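Arbeitsplatte freikriegen, ohne gleich die halbe Küche auszuräumen

Kurz und schnell, muss gleich los. Kam per Mail die Frage, wie man eine kleine Küchenzeile ordentlich hält, wenn der Hängeschrank voll ist. Also.

In die Höhe stapeln. Becher auf Becher, zwei gehen immer, bei drei wirds wackelig. Am besten hinten an die Fliesen, da stößt man nicht dran.

Kochlöffel in einen Behälter, stehend. Nicht in die Schublade, da verhakt sich alles. Einmal im Monat auskippen und auswischen, unten sammeln sich Krümel.

Kästchen mit Schublade auf die Platte. Bester Tipp von allen, ehrlich. Oben drauf die Obstschale, innen der Kleinkram. Man gewinnt eine ganze Etage. Meins ist von Akell, gebraucht, hat 5 Euro gekostet. Griff war locker, zwei Schrauben nachgezogen, hält.

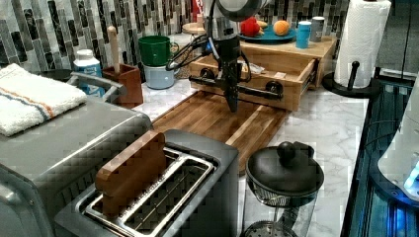

Obst, Becher und Dose oben auf dem Kästchen, das Brett liegt davor.

Brett draußen lassen, wenn man es täglich braucht. Dunkles Holz sieht man Flecken weniger an, trotzdem ölen. Nach dem Abwaschen hochkant trocknen lassen, nie flach auf Stein, sonst steht die Feuchtigkeit drunter und es verzieht sich. Gegen Zwiebelgeruch: grobes Salz, halbe Zitrone, reiben, fünf Minuten warten, abspülen. Auf Marmor aber keine Zitrone tropfen lassen!! Gibt matte Stellen, die gehn nicht mehr raus.

Küchenrolle auf einen Ständer mit schwerem Fuß. Dann reicht eine Hand zum Abreißen. Die leichten kippen ständig.

Schublade: alte Zettel und Papierknäuel sofort raus, sonst ist sie nach zwei Wochen ein Mülleimer. Kenn ich von mir.

Obst: Bananen nicht zu den Äpfeln, werden sonst zu schnel braun. Orangen sind unkompliziert. Schale flach halten, unten gedrücktes Obst schimmelt zuerst.

Fliesenfugen hinter dem Ganzen: Natronpaste, alte Zahnbürste, feucht nachwischen. Im Mai mach ich das immer komplett, sonst nur wo es spritzt.

Nachtrag: Anas Hourani schreibt, er klebt Filz unter das Kästchen, dann kann man es beim Putzen einfach wegschieben. Guter Hinweis, mach ich auch.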